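Maintenance et diagnostic des stations de travail
Support de cours – séance 4 : processeur, socket et interface thermique
Version du 7/3/26

Prérequis : séance 3 (alimentation et ordre de démontage). Le bordereau de poste Dondonon doit être ouvert avant toute intervention et porter le numéro d'inventaire du châssis.

1. Objet de la séance

La séance porte sur la dépose et la repose d'un processeur sur socket LGA. Elle couvre la préparation du châssis, la manipulation du composant, le contrôle visuel des contacts et le remontage du dissipateur. Les processeurs à broches (PGA) sont traités à la séance 13 et ne suivent pas la même procédure de pose.

2. Rappels de vocabulaire

Socket : support soudé à la carte mère qui reçoit le processeur. Dans la famille LGA, les contacts élastiques sont portés par le socket et le processeur ne présente que des plages planes.

Cadre de rétention : pièce métallique qui entoure le socket et participe au maintien du processeur. Il est associé à un ou deux leviers selon les modèles.

Substrat : circuit sur lequel est montée la puce. Sa tranche est la seule zone de préhension admise.

Diffuseur thermique (IHS) : capot métallique collé sur le substrat. Il transmet la chaleur au dissipateur par l'intermédiaire de la pâte.

DIMM : barrette mémoire. Les connecteurs correspondants sont souvent disposés de part et d'autre du socket, ce qui limite l'accès latéral.

3. Préparation du châssis

3.1. Arrêter la machine, débrancher le cordon secteur, puis maintenir le bouton de mise en marche enfoncé pendant quelques secondes.

3.2. Coucher la tour sur le côté, carte mère vers le haut. Le composant est ainsi posé à l'horizontale et son poids ne tire pas vers un bord du socket.

3.3. Retirer le panneau latéral et le ranger hors du plan de travail. Relier le bracelet antistatique au point de masse du poste.

3.4. Repérer les câbles qui passent au-dessus de la carte. Les écarter sans les débrancher lorsque leur longueur le permet. Un câble laissé en travers peut accrocher le levier au moment de l'ouverture.

3.5. Déposer le dissipateur du processeur en desserrant les vis en croix, par passes successives. Si la pâte a durci, imprimer une légère rotation avant de soulever. Ne jamais faire levier avec un tournevis sur la carte.

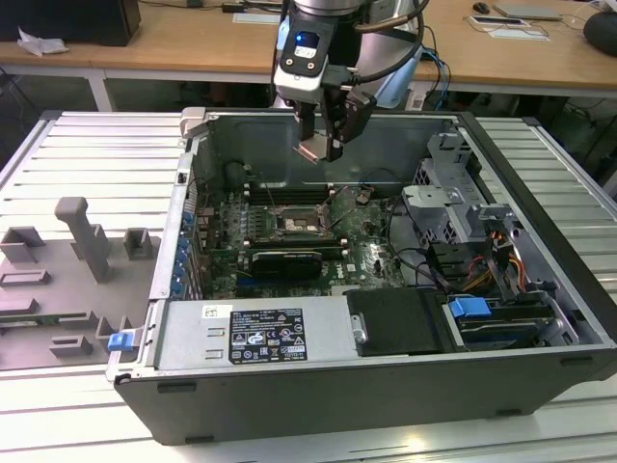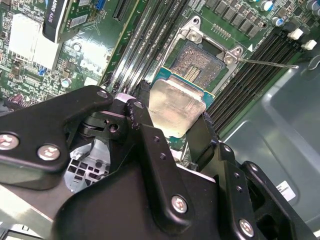
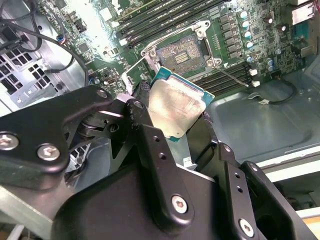

4. Présentation et pose du processeur

La pose se décompose en trois phases : approche, alignement, dépôt. L'approche se fait au-dessus du socket, sans contact, le composant étant tenu par deux bords opposés. Une légère inclinaison est tolérée à ce stade, comme sur les deux vues rapprochées, où le processeur est présenté de biais devant le socket ouvert ; elle doit être annulée avant la descente. Dans cette position, la tranche bleu-vert du substrat reste visible au-delà du capot métallique et sert de référence pour juger du parallélisme avec le cadre. Tout dépôt effectué de biais fait porter l'effort sur une seule rangée de contacts.

L'alignement se fait d'après le détrompage : encoches du substrat en regard des ergots du socket, repère d'angle en regard du repère correspondant. L'emplacement et la forme de ces repères varient d'un constructeur à l'autre ; se reporter à la notice de la carte. Le logo gravé sur le capot ne constitue pas un repère d'orientation fiable.

Le dépôt est vertical. Le processeur repose dans son logement par son seul poids, sans pression du doigt et sans mouvement latéral. S'il reste en appui sur un bord, le relever verticalement et reprendre à l'alignement. Une translation du composant une fois au contact suffit à coucher plusieurs contacts, et le dommage est rarement réparable en atelier.

Refermer ensuite le mécanisme dans l'ordre prescrit par la notice. Une résistance progressive du levier est normale – un point dur franc impose d'arrêter et de rouvrir.

5. Contrôle visuel des contacts

Le contrôle est effectué socket ouvert, sous éclairage rasant, selon deux directions perpendiculaires. Un champ de contacts sain renvoie la lumière de façon régulière. Un point sombre ou un reflet décalé signale un contact plié, manquant ou pollué.

Défauts à consigner sur le bordereau :
– contact plié, avec position par rangée et colonne ;
– résidu de pâte thermique dans le logement ;
– fibre ou poussière entre les contacts ;
– trace d'échauffement sur l'isolant.

Ne pas souffler à la bouche. Ne pas employer de coton-tige dans le socket, les fibres s'accrochant aux contacts. La poire soufflante Skolix du poste convient pour les poussières sèches. Tout autre défaut est transmis à l'encadrement avant poursuite.

6. Nettoyage du diffuseur et pâte thermique

Les anciennes traces de pâte se retirent avec une lingette non pelucheuse imbibée d'alcool isopropylique, du bord vers le centre. Des rayures superficielles et un aspect terni du capot sont sans conséquence sur le fonctionnement. Un relief perceptible à l'ongle doit en revanche être signalé.

Appliquer la pâte Broltimex au centre du capot, processeur verrouillé dans son socket. La quantité est indiquée sur la fiche du poste et dépend des dimensions du diffuseur. L'excédent ne doit pas atteindre les connecteurs mémoire.

7. Remontage et essai

Reposer le dissipateur verticalement, engager toutes les vis de quelques filets, puis serrer en croix. Rebrancher le ventilateur sur le connecteur prévu à cet effet. Vérifier que les verrous des barrettes mémoire sont fermés et qu'aucun câble ne touche les pales.

Au premier démarrage, entrer dans l'utilitaire de configuration et relever le modèle de processeur détecté, la quantité de mémoire et la température au repos. Une mémoire partiellement reconnue après une repose oriente d'abord vers le socket, le contrôleur mémoire étant intégré au processeur sur les plateformes étudiées.

Lancer ensuite le cycle de charge Arboleda, profil 200, et reporter la température maximale sur le bordereau.

8. Travail à rendre

Remettre le bordereau complété et un schéma coté du socket avec l'emplacement des repères de détrompage. Indiquer l'ordre de serrage retenu pour le dissipateur.

Lecture pour la séance suivante : chapitre 4 du polycopié, sections relatives aux connecteurs d'extension.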